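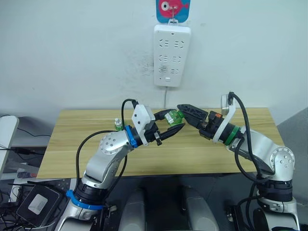
Oi! Estou procurando gente para passar uma tarde comigo no Cistia, o meu projeto de doutorado no laboratório Tarnard, e desta vez quero muito gente que nunca encostou num robô. Se você já trabalhou com teleoperação também pode escrever, só que aí vai para outra lista (explico mais embaixo).

O tema é a passagem de objetos de uma mão para a outra. Você faz isso o dia inteiro: pega o frasco com a esquerda, passa para a direita, abre a tampa, e nem pensa. Para dois braços robóticos é um sofrimento! A segunda garra tem que chegar sem empurrar, a primeira tem que soltar na hora certa, e um frasquinho de plástico cede, gira ou escapa com uma facilidade irritante. Eu já recolhi tanta coisa do chão neste ano que comecei a usar joelheira de jardinagem.

O jeito clássico de ensinar é gravar uma pessoa conduzindo os braços do começo ao fim, muitas vezes, e treinar o modelo em cima disso. Funciona mais ou menos. No Cistia a gente grava demonstrações bem mais curtas: o sistema leva os dois braços até perto um do outro e a pessoa assume o controle só no trecho do encontro, da aproximação até a hora de soltar. Depois ela marca, numa linha do tempo, o instante em que sentiu que o objeto "já era" da outra mão. É essa marca que me interessa, de verdade. No piloto, com 19 pessoas, os novatos marcaram esse instante mais cedo que os operadores experientes, e o modelo treinado com as marcas dos novatos derrubou menos coisas. Eu não esperava isso e quero saber se o efeito se mantém com mais gente e com objetos mais chatos.

## Como é a sessão

Dura 100 minutos, com uma pausa no meio (tem café, tem chá, tem um bolo de fubá quando eu acordo inspirada). Começa com um treino livre, para você pegar o jeito dos comandos, e ninguém avalia nada nessa parte. Pode derrubar à vontade.

Depois vêm as passagens gravadas. Os objetos são pequenos e bem comuns: frasquinhos, peças de plástico, adaptador de tomada. O adaptador é o meu preferido e o terror do piloto, com aqueles pinos que mudam tudo dependendo de como a garra pega.

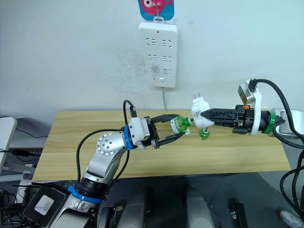 Por último você revê as suas próprias gravações e faz as marcações na linha do tempo. Essa parte é sentada, no computador, e tem gente que gosta mais dela do que de mexer nos braços. Se bater dúvida sobre uma passagem, dá para marcar "não sei", e eu prefiro mil vezes um "não sei" sincero a um chute.

## Quem pode participar

- maiores de 18 anos;
- visão normal ou corrigida (óculos e lente, tudo certo);
- quem consegue usar as duas mãos ao mesmo tempo por alguns minutos seguidos;
- quem nunca operou braço robótico, nem em curso, nem em estágio.

Canhotos e canhotas, por favor, escrevam!! No piloto quase não tive ninguém, e desconfio que a história da marcação mude bastante para vocês.

Quem já operou robô entra no grupo de comparação. Nesse grupo são só 5 vagas, e peço que conte no e-mail com que tipo de equipamento trabalhou e por quanto tempo.

## Pagamento e outras coisas práticas

São R$ 115 por sessão, pagos por Pix no mesmo dia. Se você precisar parar no meio, recebe o valor inteiro do mesmo jeito. A bolsa dos participantes é financiada pela Plellell, que não recebe os seus dados pessoais; ela só vê os resultados agregados, junto com todo mundo, quando o artigo sair.

O que fica gravado: o movimento dos braços, os comandos, as suas marcações e o vídeo da mesa. O seu rosto não entra e a sala fica sem gravação de áudio. Você assina o termo de consentimento antes de começar e pode pedir para apagar tudo até o fim de junho, quando eu fecho a base.

O laboratório fica no prédio Gallegos, no térreo, com entrada acessível pela lateral. Venha de sapato fechado e prenda o cabelo se ele for comprido. As sessões começam às 9h ou às 14h.

## Para se inscrever

Mande um e-mail para a lista do Cistia com o assunto "passagem", dizendo:

1. se prefere manhã ou tarde;
2. se é destro, canhota, ambidestro, o que for;
3. se já operou algum robô;
4. se precisa de alguma adaptação para participar.

Respondo em até dois dias com os horários livres. Se as vagas acabarem, guardo o seu contato (só se você deixar!) para a próxima rodada, que vai ser com panos e sacolas, e essa eu ainda não faço ideia de como vai ser.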